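Ticket 3270: Peline hand-held gripper, left unit drops frames and reports wrong jaw width
Product: Peline two-hand capture kit (evaluation loan)
Opened by: Kulsoom Paracha, Jadoon
Assigned to: Zubaida Orakzai, Bratis support
Status: Pending customer

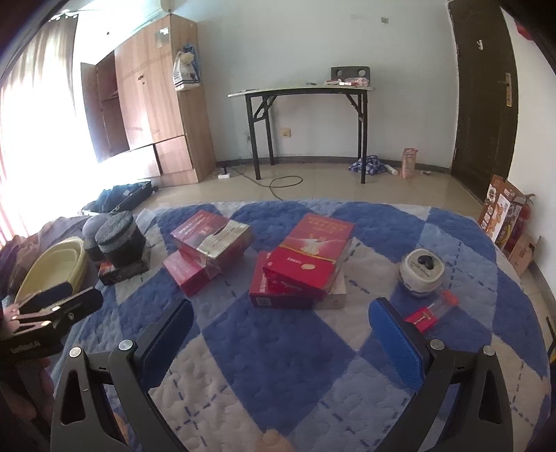 Kulsoom Paracha wrote:
Second unit of the pair is giving trouble during packing and sorting tasks. The right unit records without errors. The left unit starts normally, then the log fills with "width out of range" and the video for that side has gaps. The task is picking up boxes from a bed and stacking them again. Firmware is 2920 on both units. I have swapped the USB cables and the fault stays with the left unit.

Steps to reproduce:
Power on both units, wait for the steady light.
Run calibration from the Javon desktop tool.
Start a two-hand recording.
Close the left jaws on any box wider than 110 mm.

Expected: width reading follows the jaws.
Actual: reading sticks at the last value, then the warning repeats until the recording is stopped.

Zubaida Orakzai wrote:
Thanks. The stuck reading and the video gaps may be separate faults. Please do the following on the left unit only.

1. Open and close the jaws fully by hand, 5 times, with the Javon tool showing the live value. Note where it stops moving.
2. Check the pins at the joints. They should be flush and should not turn with a fingernail.
3. Check that the pad is seated square on the jaw. A pad that has crept forward shifts the zero point.
4. Send the calibration file from before and after.

For the video gaps, tell me whether both units are on the same hub.

Kulsoom Paracha wrote:
Live value stops near the open end of travel every time. Pins are tight. Pad was off by a small amount, reseated. Files attached. Both units were on one unpowered hub.

Zubaida Orakzai wrote:
The hub explains the gaps. Two video streams plus the width sensors exceed what an unpowered hub can supply. Use separate ports on the computer, or a powered hub.

The "before" file has the open limit saved too low, so anything wider is rejected. This happens if calibration is confirmed before the jaws are fully open. Firmware 2920 accepts the bad limit without a message. Build 3270 refuses it and asks for a repeat. The build number matching this ticket number is a coincidence.

Install 3270 on both units, delete the old profile, calibrate again with the new pad position, and repeat the wide box test.

Kulsoom Paracha wrote:
Installed on both. Left unit now reads to full width. Separate ports in use, no gaps in two short recordings. Will run a full session before agreeing to close. Does the loan period cover the extra week?

Zubaida Orakzai wrote:
Loan extended. Leaving this open until the full session log is in.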